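Three nights with a box set

I have finished all of Doltia, the detective serial everyone at work stopped mentioning in April, presumably because they had got to the ending. I started it on a wet evening meaning to watch one episode. I came up for air at ten past two with a crick in my neck and strong opinions about harbour policing.

The first film they made of it, back when it was going to be a one-off, runs to 87 minutes and is still the best thing in it. Arai, the inspector, says very little and eats a lot of soup. By the second series he has been given a tragic past and a motorbike, and the soup has gone. I missed the soup.
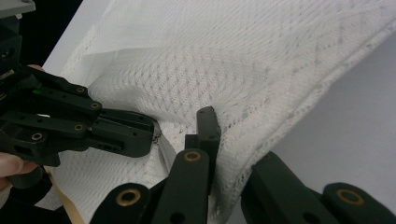

The bit in the middle where it sags

Episodes five to eight could be one episode. Somebody steals a ledger, somebody else steals it back, and Arai stares at the sea. There is a clue involving locker 421 that gets a close-up, a swell of strings and then no further mention – I rewound twice to check I hadn't dozed off. (I had, but only in the ferry chase.)

The ending, without spoiling it

I guessed the killer early, on the grounds that he was the only person in Besum with decent lighting. Even so, the last conversation on the quay is very good, and whoever decided to play it with no music deserves a rise.

The little cinema in Stetbridge is showing the original film again, late slot, nine pounds with a coffee. I've booked. I'd like to see the soup on a big screen.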